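Community Help > Sports > Football > Flag and Youth

First season running an adult flag team, how do I set up a playbook people will remember?

Posted by Rosales81
December, 64 views

Hi all! I've taken over our 7-on-7 flag team in Zermont for the spring league and I'm so excited I can hardly sit still. We've got a fun mix: a few who played in high school, a few who've only ever watched on TV. Last year the playbook was a binder with way too many plays and we'd stand in the huddle arguing until the clock ran down. How many plays should a new team carry, and how do you name them so they stick? We practice once a week at the Celtden fields, so time is short.

titano_deepball
3 helpful votes

Oh, you are going to have a blast! I've been calling plays in rec leagues for years and my best advice is to start with one formation. Trips right, flip it to trips left, done. From there put in three passing concepts everyone can draw from memory: a flood, a mesh and four verticals. Add one run if your league allows it and one screen for when the rush gets silly. Run those until people are bored, and then run them some more – that's when the timing gets really good.
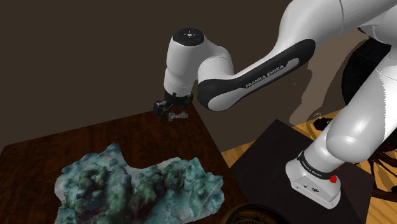
Naming is my favorite part. Give each concept one short word and let the team pick it, since people remember what they came up with themselves. Colors for the formation, animals for the play works great (Blue Moose is our flood and I love yelling it). Then teach the shapes with things people can picture. For the corner route I tell new receivers to think of that robot arm, up from the base and then over toward the far corner, with a smooth bend at the top and no stutter steps. Once they've got a shape in their head they stop staring at their feet!

Wristbands help a ton too. Print the plays big enough to read when you're sweaty, and give your center one as well.

zermont_zebra
1 helpful vote

I ref, so here's my two cents. Read your league's rules on motion and on the no-run zone before you draw anything. Half the plays I flag are great plays that just aren't legal near the goal line. Also practice breaking the huddle fast.

flagfan2534

we have 3 plays and one of them is "get open" lol. made the semis though! good luck, spring league is the best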